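Drimuvham price candles, README

Version 4 of the data card. Please read the part on gaps before you run any backtest with these files.

What is inside

Drimuvham is a set of price candles for 34 crypto trading pairs, collected from the public feed of one exchange, Orkis. Every pair is quoted in US dollars or in a dollar stablecoin. The candles are made at one minute, one hour and one day. The one-minute files are the source, and the two others are calculated from them with the script build_candles.py, so you can delete them and make them again if you don't trust mine.

I started this collection for my own use, when I wanted to test a simple moving average strategy and found that the free files I downloaded did not agree with each other on the daily close. The difference was mostly a question of time zone. One source closed the day at midnight in New York, another at midnight UTC, and a third one did not say. In Drimuvham the day closes at midnight UTC, always, also for the pairs that are traded mostly in Asia.

File layout

There is one folder per pair and one CSV file per month inside it. The name of the file is the pair, then the interval, then the year and month. The columns are in this order:

open_time — start of the candle, Unix seconds, UTC
open, high, low, close — prices as text with the number of decimals given by the exchange
volume_base — amount traded in the coin
volume_quote — amount traded in dollars or stablecoin
trades — number of trades in the candle
flag — empty, or one letter, explained below

Please read the prices as decimals and not as floats if you are going to sum many of them. For a chart it makes no difference. For a profit and loss calculation over one year of minutes, I have seen the error grow until it was visible in the cents.

Flags

G means that the feed was down on my side and the candle was filled later from the history endpoint of the exchange. The prices are right but the trades column may be zero.

H means that the exchange itself halted the pair. The four prices repeat the last close and the volume is zero.

S means a suspicious high or low. I mark a candle with S when its high or low is more than 30 percent away from the close of the candle before it and the next candle goes back. I don't remove these candles. Some of them are real liquidations and it would be wrong to hide them from a person who wants to study exactly this. 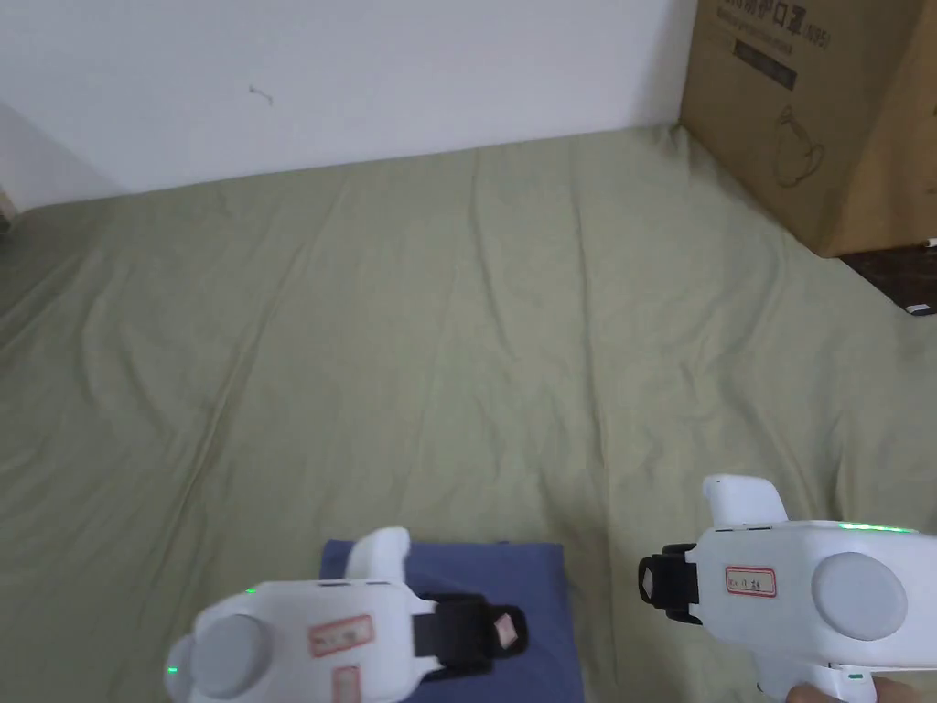

Candles without trades need a separate word. For the small pairs it happens at night that there is no trade for many minutes. The exchange does not send a candle in this case, and I do not invent one, so the one-minute file simply jumps. If your software expects an unbroken series, use the option fill_forward in the loader. It repeats the last close and puts zero in the volume. Don't compute volatility on the filled series — it will look calmer than the market was.

Known gaps

The longest gap is in July, when my collector lost its connection and I noticed only 135 minutes later. The big pairs were repaired and carry the flag G. For three small pairs the history endpoint gave back nothing for this period, and I left it open. The list is in gaps.txt, together with the shorter ones.

Two pairs changed their ticker during the collection. I kept the old folder and opened a new one, and the file renames.txt says which belongs to which. The price is continuous over the change in one case. In the other case the coin was also redenominated, with 100 old coins becoming one new coin, so you have to divide or multiply before you join the files. The loader does not do it for you.

Pairs which were delisted stay in the set until their last traded minute. I ask you not to drop them when you test a strategy. If you keep only the coins that survived, nearly every strategy looks good.

How it was checked

The daily closes were compared with the Blackwood index for the pairs which are in both. They don't have to be equal, the index being an average of several markets, but a large difference on one day was a reason to look at the minutes. I found two mistakes of mine in this way, both in version 2, both from reading a file twice. Idris Gwilliam found a third one in the quote volume of the stablecoin pairs and sent the correction. If you have version 3 or older, please download again.

What it is good for, and what not

You can use it for charts, for teaching, for testing slow strategies which trade a few times in a week. It is not good for anything that depends on the order book. There are no bids and asks here, so you can't know the spread, and on the small pairs the spread is often bigger than the profit that your test will show. It is also one exchange only. On a nervous day the price on Orkis can stand apart from the other markets for several minutes.

Nothing in these files is advice to buy or to sell.

Loading

Run load_pair.py with the name of the pair and the interval. It needs Python and pandas. The output is one table sorted by open_time. An older loader for the Tallbridge charting program is in the folder extras, but I don't use this program anymore and can't promise that it still works.

Updates and corrections

New months are added when the month is finished and checked, usually in the first days of the next one. If you find an error, open an issue with the pair, the open_time of the candle and the value that you think is correct. A screenshot of a chart alone is hard for me to work with.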